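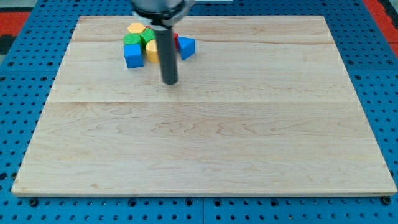 Der Greifer über den Bausteinen, Ansicht der Kamera, mit der wir auch aufnehmen.

Demonstrationen für Klötze auseinanderschieben: Haufen am Anfang immer gleich oder jedes Mal anders?

Gefragt von Seul-gi Sung

Guten Tag zusammen,
ich nehme Demonstrationen auf, aus denen ein Modell lernen soll, farbige Bausteine auf einem Holzbrett voneinander zu trennen. Ich steuere den Arm von Hand, die Kamera steht fest. Bis jetzt habe ich 40 Durchgänge. Am Anfang jedes Durchgangs liegen die Steine dicht zusammen, und ich baue den Haufen immer möglichst an derselben Stelle auf.

Nach dem ersten Training fährt der Arm richtig über den Haufen, aber wenn ich diesen nur 5 cm verschiebe, geht der Finger trotzdem an die alte Stelle. Meine Fragen:
Soll ich die 40 Durchgänge wegwerfen und neu beginnen, oder kann ich sie mit neuen mischen?
Ist es schlimm, dass der Finger manchmal einen Stein verdeckt? Der kleine rote ist im Bild oft fast nicht zu sehen.
Ich bitte um Entschuldigung, falls das schon einmal gefragt wurde. Ich habe gesucht, aber nur Beiträge zum Stapeln gefunden.

3 Antworten

Antwort von Edivaldo Araújo (von der Fragestellerin akzeptiert)

Wegwerfen würde ich nichts. Das Modell hat gelernt, was es gesehen hat, nämlich eine einzige Stelle. Nimm weitere Durchgänge auf, bei denen der Haufen jedes Mal woanders liegt, auch nahe am Rand vom Brett, und ändere auch, welcher Stein in der Mitte ist. Ich schreibe mir die Startpositionen vorher auf einen Zettel, sonst lege ich aus Gewohnheit doch wieder alles in die Mitte.

Bei meiner ähnlichen Aufgabe wurde es ab 200 Durchgängen brauchbar – das hängt aber stark vom Modell ab. Halte 6 Startpositionen ganz aus dem Training heraus und teste nur mit diesen.

Zum verdeckten Stein: Wenn das Modell nur das aktuelle Bild bekommt, kann es den roten Stein in diesem Moment nicht kennen. Entweder gibst du ihm mehrere Bilder hintereinander, oder du montierst eine zweite Kamera seitlich. Ich würde zuerst die mehreren Bilder versuchen. Wichtig ist auch, dass der Arm am Anfang außerhalb vom Haufen wartet, damit wenigstens das erste Bild alles zeigt.

Kommentar von Seul-gi Sung: Vielen Dank, das mit dem Zettel mache ich. Bei mir beginnt die Aufnahme erst, wenn der Greifer schon über den Steinen ist. Das werde ich ändern.

Antwort von Kobe Michiels

Nimm einfach mehr Daten. Mehr hilft immer.

Antwort von Judit Szűcs

Ich möchte nur einen Punkt ergänzen. Achte auf das Tempo. Wenn du in manchen Durchgängen lange überlegst und der Arm steht still, dann lernt das Modell auch das Stillstehen. Ich schneide solche Pausen heraus oder nehme den Durchgang noch einmal auf. Die misslungenen hebe ich in einem eigenen Ordner auf.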